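Planner keeps clipping the tray wall on approach

Asked by Lucyna Kaczmarczyk, February 2020
Tags: motion planning, collision objects, Gimia

Hi all, I'm picking small toys out of a wooden tray on a round table and my planner is driving me a bit batty. Straight-down grasps are fine. As soon as the thing I want is near a wall, Gimia either says no path found or gives me one that brushes the rim on the way in. The tray is in the planning world as one solid box with a 5 mm margin, and I've switched off checking between the box and the fingers so they can get inside at all.

It's worse when the tray is turned so the corners point across the table. Last night I got the fingers down onto a green ring by hand-feeding waypoints, but I don't want to do that for every colour of toy in the bin.
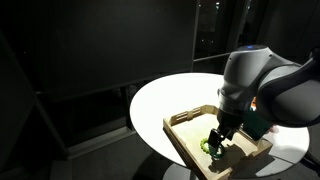
2 answers

Answer from Trulis (accepted)

The solid box is your problem, I reckon. You've told the planner the inside of the tray is full, then told it to ignore that for the fingers, so the wrist gets blocked for no good reason and the fingers get no protection from the real walls. Build the tray from a floor and four thin walls, all hung off one tray frame, so when you rotate the tray you only update one pose. Make the side with the slatted handle taller than the rest. You don't need to model the slats – a flat slab will do.

Then turn finger checking back on and plan in two stages: free-space to a pre-grasp 50 mm above the toy, then a straight line down. Don't forget the box thing bolted on the side of your wrist either. Mine wasn't in the model for ages and I've got the scratches to prove it.

Answer from bugti_fan

just bump the planning time to 10 seconds, worked for me

Comment from Lucyna Kaczmarczyk: Tried that first, sorry! Same brushed rim, only slower. The four walls did the trick though, thanks Trulis.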